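Lunch Corner Changes on the Second Floor

The microwave has moved. Since Fri 29 April it has been on the light gray table in the back room at Grodari, and the old shelf by the stairs is now for mail only. People from Usar and Pusent who share the floor are welcome to use it as before.

A few things to know. The door opens to the left and needs room, so please leave that end of the table clear. There are two knobs on the front. Leftover rice or eggs do fine on a plate with a short turn, then a stir, then another short turn. Soup should have a lid or a paper towel over it — the turntable was scrubbed last week and we would like it to stay that way.
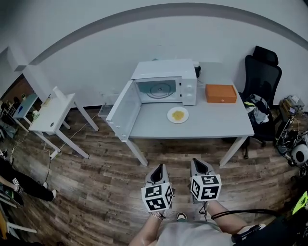
The busy stretch is still between 11 and noon. If you can eat later, the wait is shorter. Six people signed up for the cleaning list in April, and we could use a couple more. The job is to wipe the inside of the microwave and the tabletop at the end of the day. Cloths are under the sink.

Plates that belong to the kitchen go back to the kitchen. We bought 40 last year and a good number have wandered off to desks, so please look around yours. Anything left on the table overnight will be thrown out, including food with a name on it.

Yiğit Kılıçarslan keeps the cleaning list. Write to him or add your name to the sheet on the kitchen door.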